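Last updated: Sunday, May 4, 2025
5 min read

Farías Street Seed Library: progress report to the Dendurano Fund

Prepared by Danai Bakalis, project coordinator

Dear Ms. Papadopoulos,

I send you the report for the second period of the grant. The first report was mostly about the lease and the permits, so in this one I try to write more about the seeds and the people who borrow them. The budget table goes to you separately, in the format that your office asked for.

Collection

At the end of the first period we had only beans, squash and a few kinds of lettuce. We now hold 200 varieties. The largest group is still beans, and I think it will stay like this, because beans are easy to save and almost every family in Putside has some in a jar. The second group is tomatoes. Many of the tomatoes came to us without a name, or with a name which is only used in one house. Vicente Acuña writes down the name exactly as the giver says it, and beside it the place where the plant was grown. We do not correct these names. In two cases we believe that two names are the same tomato, and we will plant them side by side this summer to compare.

We lost one group of onions. Onion seed does not keep well, and ours was already old when we received it. In the germination test almost nothing came up. I should have asked for the test before we gave the onion a place in the catalog, and now the order of work is changed: first the test, then the catalog.

Germination testing

Each test uses 30 seeds on damp paper, in a covered tray, at room temperature. When the giver has brought very few seeds we use less and we mark this on the card. Emiliano Retamal does the counting on the same day each week. We accept a variety for lending if more than half of the seeds come up. Your advisor asked in the last call if this limit is too low. For a commercial seller it would be too low, yes. For old garden seed we think it is fair, and the result is printed on the packet so the borrower can sow more thickly.

The carrots and parsnips are slow and they disturb the schedule. We have given them a separate tray and a longer period.

Lending

Lending began later than we promised in the work plan. The plan said the beginning of the year, and in reality we opened the lending desk some weeks after, when the packets were finally printed. The printer, Sarkumar, delivered the first order with the wrong glue on the flap, and it did not close. They replaced the full order of 1,000 packets without cost, but the time was lost.

Since the opening, 40 households have borrowed seed. The target for the full year is higher and I believe we will reach it, but not before the autumn. People come mostly on Saturday mornings. Many of them do not borrow at the first visit. They look, they ask if the peppers are hot, they go home, and then they come back with a sister or a neighbor. This is slower than a form would like it to be, but I do not see it as a problem.

The borrower is asked to return some seed after the harvest. It is not an obligation. We will know only in September how many people do it, and for this reason I leave the line "return rate" open in the table.

Workshops

We held the workshop on tomatoes and the one on beans. The workshop on squash was moved, because Anas Daher, who teaches it, prefers to do it when the flowers are open and he can show how to close them by hand. I agree with him. Squash crosses very easily, and with only drawings people do not believe it.

The tomato workshop was full. The part on fermenting the pulp took much longer than planned and we did not arrive at the part about drying. We wrote a one-page sheet about drying and gave it to everyone the week after. A copy is in the annex.

Storage

Seeds are kept dry and cool, in the back room on the north side. The humidity there was too high in winter. We bought the dehumidifier that was in the budget, and it is now acceptable, but the door to the corridor must be kept closed and people forget. We will put a spring on the door.

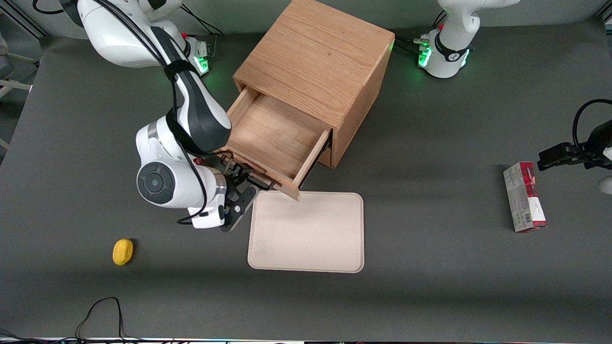
The catalog follows the plant families and not the alphabet. At the beginning some visitors found this difficult. A person who wants a beet does not always think that it stands next to the chard and the spinach. We have therefore made an alphabetical list on paper, which lies on the desk, and each name has the number of its group. Since then there are fewer questions about where to find things, and more questions about how to grow them, which are nicer to answer.

A small reserve of every variety will also be kept in a second building, in case of fire or water. The school on the hill has said yes in principle. We wait for the written agreement.

Money

We spent less than planned on printing and more than planned on shelves. The difference is small, and it is explained in the notes under the table. We ask for your permission to move what is left in the printing line to the workshop line, so we can pay for fine mesh bags for the squash and pepper flowers. If you need this request on a separate form, please send me the form.

The heating of the back room was not in the budget at all. This was my mistake, and for this period we have paid it from the membership fees.

Next period

The work until the next report will be mostly outside. The comparison beds must be planted and labeled, and someone must water them in the two weeks when I am away. Emiliano has offered to do it. The squash workshop will take place in the garden if the weather permits. We will repeat the pepper germination test, where the first result was so uneven that I do not trust it. We also want to visit two older growers who cannot come to us, and to write down what they remember about their seed while we are there.

You wrote that you may visit us in the summer. Saturday is the best day, before noon, and please tell us some days before so that Vicente and Anas can both be present.

With kind regards,
Danai Bakalis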